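From: Dzifa Bonsu
To: workshop-build list
Subject: Re: Hand grippers, second pair - plate problem

On the morning of the build session, Fiifi Nyarko wrote:

> I have the second pair of hand grippers back together with the
> new finger pads. Trigger travel is fine on both. Before I print
> any more fingers, can someone try them on something that isn't a
> block of wood? A plate in and out of the microwave would do. I
> want to know if the tips are too thick to get under a rim, and
> whether the marker cubes foul the door.
>
> Also, did we settle on the Obeidat screws or are we still using
> up the Rumus ones?

Fiifi,

We had a go at the plate. The microwave went on the dark grey table by the railing, door side towards the person working. I put food on the plate because an empty one slides about too easily and you end up tuning for the wrong thing.

Finger tips first. They are too thick for a flat approach. If you come in level with the floor of the oven, the lower finger meets the rim and pushes the plate back. If you tilt the wrist down a little and come in from the side, you get a grip, but you lose sight of the tip at about the moment you need it. I'd take the last bit of the finger down to a wedge and leave the rest alone. The pads themselves are good and I would not change them. 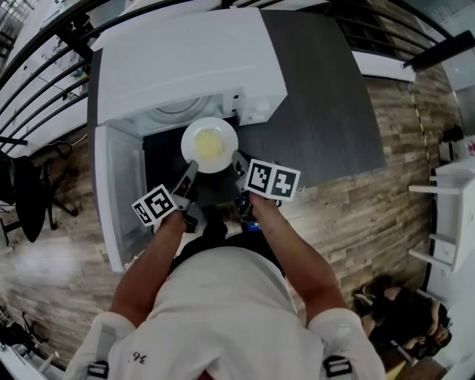 Both grippers at the plate, microwave door open to the left.

The cubes do not foul the door if it is opened all the way. Half open, the left one catches. I don't think this needs a redesign. What does need looking at is tracking. With both hands inside the oven opening the cubes get close to the side walls, and we lost the left one several times in the log. One run had 2,301 frames and the left cube dropped out for 53 of them, all while the plate was being lifted. The right hand was fine throughout that run. It may be light from the door panel, which is white on the inside. Gifty suggested sticking matt card over it for one run so we can compare, and I'll do that next.

On weight: the pair is comfortable for short runs. After that my forearms notice. A kitchen scale puts a gripper with its cube at roughly 500 g, and most of that sits forward of the hand. Moving the cube back towards the wrist would help, but then the camera may not see it when the arms are stretched out. Ezequiel, you did the sums on this for the first pair. Could you send them round again? I can't find them in the archive.

Screws: use up the Rumus ones. There is a bag of 100 in the drawer under the drill press, and the Obeidat ones are the wrong head for the finger clamp anyway. I had to pack one out with a washer.

Two other things while I'm writing. The cable clip on the right gripper has cracked again in the same place. It wants a bigger radius on the inside corner. And whoever last used the Flonska printer left the bed offset changed, so check it before you start a long print.

If you send me the wedge version of the finger file I can print a set in June, when I have the printer at home. Please keep the hole spacing as it is so they fit both pairs.

Dzifa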